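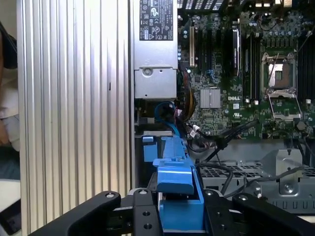
The second life of the office workstation

April
By the hardware desk

A desktop workstation bought for engineering work is normally written off after a fixed number of years, and the date has little to do with its condition. The warranty lapses, the lease ends, and the machine goes on a pallet. What happens next depends on how the case was put together, how the storage is handled and how much a buyer will pay for a tower that is no longer new.

Stolis, a refurbisher with a single warehouse, took in 1824 towers last year. Of these, 775 were sold whole after testing. The others were broken for parts or sent for metal recovery. The split is decided early, on the bench, by a technician with a checklist and a power meter.

The first check is storage. Most corporate sellers remove their drives before collection, and many remove the carriers along with them, which causes more trouble than the missing drive. A bare 3.5-inch drive is easy to find. The plastic carrier that holds it in a particular bay often is not, and the part number can change between two models that look the same from outside. Stolis keeps its carriers sorted by model and sells the surplus. A tower without them can still be shipped, but its price drops.

Where drives are present, they are wiped or destroyed. Overwriting suits magnetic disks in good health. Solid-state drives need the erase command built into their firmware, as some of their cells are out of reach of an ordinary overwrite. A drive that fails to report a completed erase is shredded. The trade argues about how many passes a magnetic disk needs, though for drives of recent make one verified pass is generally taken as enough.

Power supplies come next. Workstation makers have long used their own connectors and board layouts, so a failed unit cannot always be replaced with a standard one. Drornano, which makes adaptor looms for this market, lists 49 variants. The looms work, but they add cost and one more joint that can heat up under load. A supply is tested at idle and again at high load for 2 hours, with ripple measured on the main rails.

Then the cooling. Thermal paste dries out, and a machine that passes a short test may slow down during a long render. Nowicki, a dealer supplying small design studios, repastes every processor it sells and replaces any fan with audible bearing noise. It does not replace fans on age alone.

Memory is the part most likely to earn its keep. Registered modules with error correction hold little value outside servers and workstations, so they are cheap in quantity, and filling every slot is the most common upgrade offered. Graphics cards are the reverse – they are worth more removed than fitted.

The weak point in all this is firmware. Once a maker stops issuing updates, known faults stay open, and some operating systems will refuse to install. Stokico, a leasing firm, has begun to record the last firmware date on its disposal sheets, next to the serial number. Buyers have asked for this for years. It costs the seller a minute per machine.

Power draw should be weighed as well. An older two-processor tower can use more at idle than a modern small desktop does in normal work. For a machine that runs through the night, the saving on purchase may be gone before the second winter. For occasional use, the sums usually favour the older machine.

Comments

towerblock
Agree on the carriers. I paid more for the caddy than I did for the disk that went in it.

m_fenland
Would have liked more on noise. Mine sits under a desk in a small room and the front fan is the only thing I'd change.

oldrender
Check the clock battery too. Flat on both of the ones I bought, and one forgot its disk settings every time it was unplugged.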